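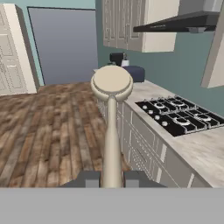 Simulated kitchen, arm at the near end of the counter, cooktop to the right.

Ticket 500: arm view in the kitchen pack, trial copy of Clirkum
Product: Clirkum simulator, Yule kitchen pack
Opened by: Nuno Godinho, Zadstead
Status: Resolved

Nuno Godinho, 9:40
Hi all! We're trying out the kitchen pack and I'm having a great time with it. The marble pattern on the countertop looks lovely, and the grates and the little silver knobs on the cooktop are modeled far better than I expected from a trial. One problem though. When I load layout 7 and attach the view to the arm, the round joint cap sits right over the near corner of the counter and covers part of the navy box by the back wall. I need that box visible for our reach tests. Also, I get no strong shadow from the arm. Is that a setting?

Support, 10:15
Thanks for the kind words, and for attaching a capture! Two questions. Which start pose are you loading, and is the lighting preset on Fast or Full?

Nuno Godinho, 10:32
Start pose is whatever came with the layout. Lighting says Fast. I tried reloading the layout (twice) and restarting the program, same result both times.

Support, 11:05
Fast turns arm shadows off, so that part is expected. Switch to Full under Scene > Lighting. For the view, please try these:
1. Open Arm > Start pose and pick Bivon, low.
2. Set the view offset to 13 to the left.
3. Save the layout under a new name, then reload.

Nuno Godinho, 11:48
Shadows are in and they look great! The low pose helped a lot, but a sliver of the cap still overlapped the box after step 2. I nudged the offset up to 20 and now I can see the whole front of it. Saving under a new name worked too, my first attempt went over the original and lost the offset on reload.

Support, 12:10
Good find on the offset. We've added a note on it to the page for layout 7. The save problem is logged separately as ticket 99 under known issues. OK to close?

Nuno Godinho, 12:14
Yes please! I'm starting on the drawers this afternoon, so expect another ticket if the handles give me trouble.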